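Ticket: Gunthorpe hot water unit, pilot keeps dropping out
Opened by: Cúc Ninh
Status: Open, waiting on part
Last updated: 19 Dec 2006

Hi all, me again. I know the form says to keep the first box short but there's a bit of history to this one so bear with me.

The unit is the Gunthorpe gas storage heater on the back wall at the Clondidia place, the one that went in when the laundry was redone. Since April it's been losing its pilot every so often, and lately it's every second morning. Always overnight, always found by whoever gets the first shower (me). I relight it, it runs beautifully all day, and then off it goes again.

What I've tried so far, in the order I tried it:

Cleaned the air intake. There was a fair bit of fluff and a dead moth in there and I was sure I'd cracked it. It ran for two nights and then went out again.

Checked the wind. Someone on the Girard phone line suggested a gust was getting up under the cover, so I kept a note of the weather next to the kettle. It's gone out on dead still nights and stayed lit through a proper howler that took the lid off the compost bin. I don't think it's wind, sorry Girard.

Turned the thermostat down a notch, then back up when everyone complained. No difference either way.

Had the gas pressure tested. The fitter was happy with it, both with the stove going and without. He didn't charge me for the second visit, which was very decent of him given the drive.

Held the pilot button in for longer when relighting. The booklet says 20 seconds and I'd been giving it a quick count of ten, so fair cop, but doing it properly hasn't changed anything except my thumb.

Fault light: this model doesn't have one. I was asked twice for a fault code. There's no display on it at all, only the knob and the button and the little window you have to lie down on the concrete to see through.

Reply from Girard support (pasted in from the email so it's all in one spot): "Sounds like the thermocouple. Please confirm the serial number and the part number on the lead."

Serial number ends in 41, the rest is on the original warranty card which I've already sent through. The part number on the lead has rubbed off, or I can't find it, and I've had a good look with a torch and my reading glasses on. The sticker inside the cover says Skuklow 3000, and I'm told that's the valve and the thermocouple goes with it. If that's wrong please yell before you post anything out!

Update: rang again and got a lovely bloke who reckons a tired thermocouple will often hold while the unit's warm and working and then give up on a quiet night when the pilot's on its own. That matches what I'm seeing. He also said to check the nut where it goes into the valve, finger tight and then a tiny bit more with the spanner. It was a touch loose, I'll admit. Nipped it up and got three good nights in a row — then cold again this morning. 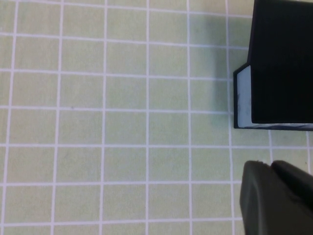
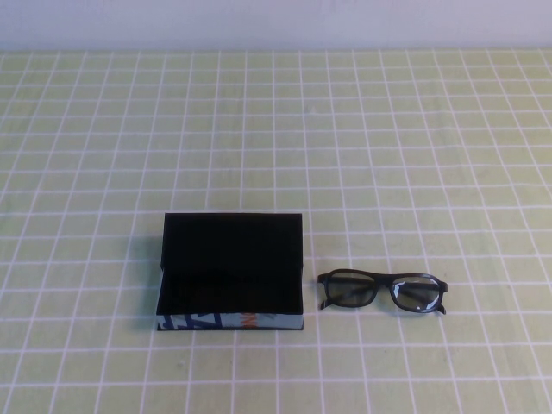

So where we're up to is that I'd like the new thermocouple sent, please, and I'm happy to pay for the faster post if it gets here before the shops shut for the holidays. We've got my sister's family coming and I am not boiling kettles for that lot. The fitter says he can pop it in for me if I have the part in my hand, so there's no need to book one of yours.

Two things I still don't know. Is the short lead or the long one right for this valve? He mentioned there are 2 lengths and the long one can be coiled but the short one obviously can't be stretched. And does changing it affect what's left of the warranty if your people don't do the job?

Best to ring after tea, I'm out in the garden most of the day and I never hear the phone. I'll keep writing down the mornings it goes out and add them to the bottom of this.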